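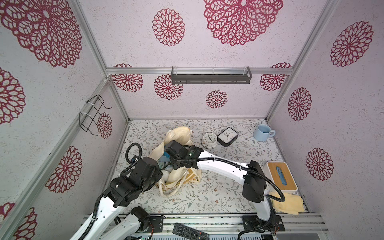
When do stores in Conceição stop giving out free plastic bags? The last day is 8/26/24, and from the next morning a customer who wants a bag at the register must pay 30 cents for it.

The town council of Conceição voted for the new rule in February. It covers food stores, bakeries, drugstores and the covered market. Small stalls on the Kuner road have more time and can give out their old stock until it is finished. Thin bags for loose fruit, fish and meat stay free everywhere.

Cleiton Magalhães, who runs the grocery store Astov near the bus station, has already put a sign on his door. He told us that most of his older customers knew about the change, but people who stop on the way home from work often did not. "They come with empty hands and they buy for the whole family," he said. "I understand them. I forget my own bag also."

Astov will sell cotton bags at the register and will take back the ones that are torn. A tailor in the same street repairs the handles, and the bags go back on a hook by the door, where anyone can borrow one. Magalhães started the hook last winter with old bags from his mother's kitchen. Some of them returned, some did not, and now and then a bag appears that he has never seen before.

The council asked residents for their opinion before the vote and received 1,713 answers. Of these, 62 percent were in favor of a price on bags. Many who were against wrote that they use the plastic bags a second time for their trash, and that now they will have to buy a roll. The council answered that rolls made from recycled plastic will be sold at the town hall at a low price, but this price is not fixed yet.

The neighboring town of Kurkeck has had a similar rule for some time. There the money from the bags goes to the cleaning of the river bank. In Conceição the stores will keep it.

A store that continues to give bags for free will first get a letter. After a second visit from the inspector, the fine is 100 dollars. Questions can be brought to the market office in the mornings, at the window next to the scales.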